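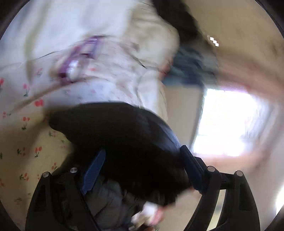

Indoors, blurred.

RASTGATE HOUSE - SPRING SAFETY CHECK, COMMON AREAS AND KITCHEN
Walked by: Birdie Kowalczyk
Started 9 am, done before lunch. Boiler closet not done, see end.

OK = fine. FIX = needs doing. LOOK = someone who knows more than me please look.

EXITS AND STAIRS

Front door opens full, closes on its own - OK
Back door - FIX. Sticks at the bottom, have to shoulder it. Same note last fall. Would like this one first.
Exit sign, back hall - OK on test button
Exit sign, side hall - FIX. Dim, then out when I held the button. Battery?
Stair rail, main - OK, tight all the way up
Stair rail, basement - FIX. Bottom bracket pulls out of the wall. Longer screws wont help, plaster is gone there. Needs to move over to a stud.
Stair treads - OK except 2 loose nosings near the top. Taped for now. Tape is not a repair.

SMOKE AND CO ALARMS

Hall, upstairs - OK
Hall, downstairs - OK, chirped once, new battery in
Basement - FIX. Past the date on the back. Replace whole unit.
CO alarm by kitchen - OK
Nwankwo apartment - knocked, no answer. Left a note under the door. Has to be done, try an evening.

EXTINGUISHERS

Kitchen - gauge in green, pin in, tag current. OK
Basement - gauge ok but tag is missing. LOOK
Laundry - was behind the folding table. Moved it back to its hook. Please leave it on teh hook.
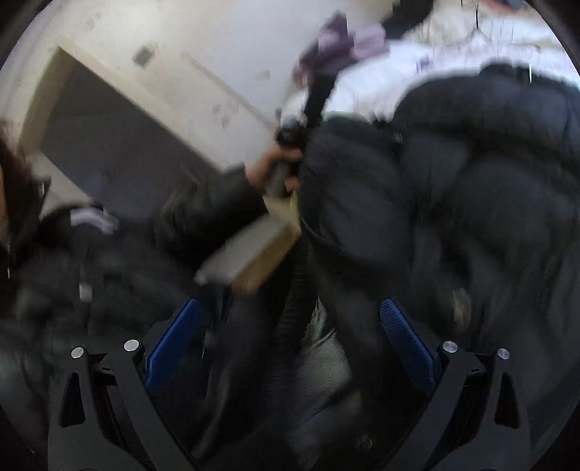 Another one from indoors.

ELECTRICAL

Kitchen outlets by sink - tested, both trip and reset. OK
Laundry outlet - FIX. Cover cracked corner to corner. Cheap, do it this week.
Extension cord across side hall to the fish tank - no. Unplugged it, talked to the owner, tank is moving to the other wall.
Panel - door shuts, labels mostly readable. Switch 17 says "Porkine freezer" and that freezer left two years ago. What does it run now? LOOK
Plarkusley heater in the mail room - cord gets warm near the plug. Took it out of use, put it on the top shelf with a tag on. Don't put it back.

KITCHEN

Range hood filter - FIX, greasy. Soak overnight.
Stove knobs - all there, all turn off properly
Under sink - drain cleaner next to the dish soap, moved to high cupboard
Floor mat - curls at one end, tripped on it myself. Toss.
Fridge - 2 degrees warmer than it should be. Turned dial down one, check again tomorow.

OUTSIDE

Walk to trash cans - OK
Back step light - FIX, bulb
Gutter over side door dripping onto the step. Will be ice again next winter. Get a price.

NOT DONE
Boiler closet, locked, key not on the board. Whoever has it please put it back.
Attic hatch, no ladder.

Will go round again once the back door and basement rail are fixed. Initial next to anything you finish, with what you did, not just a check mark. - BK

Recent items
Rastgate House: fall safety check, comments
Laundry room hours and lint trap reminder
Where the shutoffs are (water, gas, power)
Trash and recycling, holiday pickup changes
Lost keys and who to call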